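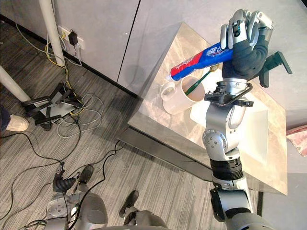
Our project looked at how people store the small things they use at a bathroom sink, and whether a shared flat could keep its counter clear without buying new furniture. We chose the sink because it is used by everyone in a flat and gets untidy quickly. The usual starting point is a mug with a toothbrush leaning in it, as with the green-handled one beside the white basin, and a tube of toothpaste that has no fixed place of its own. We wanted to find out where the tube ends up and what would make people put it back.

Method

We asked residents of 7 flats in Asbridge House to take part during March. All of the flats have a basin set into a counter, with little free space on either side. For the first half of the month they carried on as normal. For the second half each person was given one mug and asked to keep both brush and toothpaste in it, with the tube standing cap down. Residents filled in a short sheet at 20:00 each evening saying where the toothpaste was. We also measured the free counter space in each bathroom, which came to 2,808 square centimetres in the largest one.

Results

In the first half, the tube was mostly left lying flat next to the tap or on the edge of the basin. In the second half it was in the mug on most evenings. The change was clearest in flats with three or more people. Two flats went back to the old habit after a few days and told us the mug tipped over when the tube was full. A heavier mug fixed this in one of them - the other flat dropped out.

Cleaning was also quicker. Wiping down the counter took over 15 minutes a week before the change in the flat on the top floor, and residents there said it was now a short job. Other flats did not time it.

Problems

Large family-size tubes do not fit a normal mug. Water collects at the bottom and leaves a ring, so the mug has to be rinsed every few days. Towels were not part of the study, although several people mentioned them on their sheets - the Lakness block next door has rails and ours does not.

Further work

We would like to repeat the study in Lakness with a wider holder and run it for a full term. The evening sheet should be shorter, as some were left blank in the last week.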